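Open day at the Clollska rink, where an old hockey film is being put back together

The Clollska rink opened its doors on 2021-07-07 for people who wanted to see where "The Long Third Period" was shot. I drove up for it with my brother-in-law, who had a small part in the crowd scenes and has never seen himself in the finished picture.

The film was made over one winter for regional television and shown twice. It tells the story of the Wastis club, a team of mill hands and schoolteachers who reached a national final and lost it by one goal. The game itself was barely recorded. A radio broadcast survives, with the second period missing, and that is what the director, Alois Gasser, had to work from.

We were let in through the players' entrance and given a paper wristband. The tour started in the home locker room, which was repainted for the film and has stayed that color. Kilian Schwaiger, who played the goalie, took the first group around. He is a physical education teacher now. He said the cast skated every morning in March before any camera came out, and that two of the actors who had lied about being able to skate were found out in the first ten minutes.

From there we went down the tunnel to the ice. There was no ice, as the plant is shut down for the summer, but the boards were up and the old scoreboard was lit. It still reads 4 to 3, the score from the final. The rink holds 2,775 people. Gasser never had more than 17 rows filled at one time, so the extras were moved from one side to the other between shots and told to swap hats. My brother-in-law confirmed this. He wore three hats.

The talk I had come for was in the upstairs lounge. Edeltraud Mayrhofer works for Movinbridge, the company doing the restoration, and she played us two versions of the same scene. In the first, the announcer's voice was the actor reading from the script. In the second, it was the radio tape, cleaned up and laid under the picture. Gasser wanted the tape in the original film, but the hiss was too bad to use. The difference is large. On the tape the announcer loses track of the puck, then finds it again, and you can hear him lean away from the microphone to ask someone a question.

For the missing second period they still need an actor. Mayrhofer said they had gone back to the same one, who is older and sounds closer to the real announcer than he did the first time.

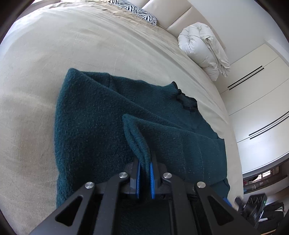 After the talk there was a panel with Chanida Sitthichai, who edited the film, and Elfriede Kälin, whose father coached the real team. Kälin was direct about what she did not like. Her father never shouted, she said, and in the film he shouts in every scene. Sitthichai answered that there was a quieter cut of the locker room speech and that it might go back in. It was the best exchange of the day and it could have run longer.

The restored film is due to play at the Pintér theater first, then here at the rink on a screen over center ice. They are printing 1,000 tickets for the rink showing. Parking is on the east side only, and the snack counter takes cash.

14 comments
Shared 38 times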